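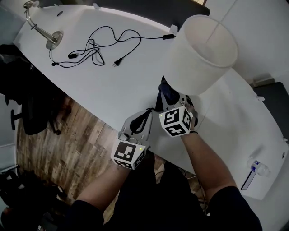

Storndale workshop teaches a home-built robot to put a lamp together

A pair of hobby builders in Storndale have spent the fall on a robot arm that they hope will one day assemble a floor lamp, shade and all, and the project is finally getting to the fun part!

Svend Riis and Kirsten Frandsen started the build, which they call Junska, in Riis's garage. It outgrew the garage fast, and in October they moved it to Ornutden, the shared workshop on the east side of town, where members can drop in and watch (and plenty do).

The idea is to teach by showing. A person straps on a pair of hand-held grippers, each with a marker cube on top, and does the job the way the robot should do it. The cubes let the software follow where each gripper goes, and those movements become lessons for the arm.

"You feel clumsy for the first hour, and then you start thinking with two fingers," Frandsen said. "I went home and picked up a fork like that."

Lamps turn out to be a wonderful thing to practice on. A fabric shade is big, light and easy to dent, the base is slick metal, and the cord goes wherever it likes. Riis said the cord alone has eaten more evenings than the motors did.

So far the pair have recorded 21 full run-throughs, and they want 100 before they train the next version. The current one can pick up a shade and carry it across a table. Setting it down straight is another matter, and getting it onto the stand is still well out of reach.

"It got the shade to within an inch of where it should be last week, and the whole room cheered," Riis said. "Then it let go too early. We cheered anyway."

The arm itself has six joints and was built almost entirely from printed parts and secondhand motors. Frandsen wrote the tracking software, and Riis handles everything with a screw in it. They plan to share the drawings and code with anyone who wants to try a build at home.

Open evenings at Ornutden begin at 6 p.m. Visitors are welcome to try the grippers, and spare lampshades of any size would be gladly accepted.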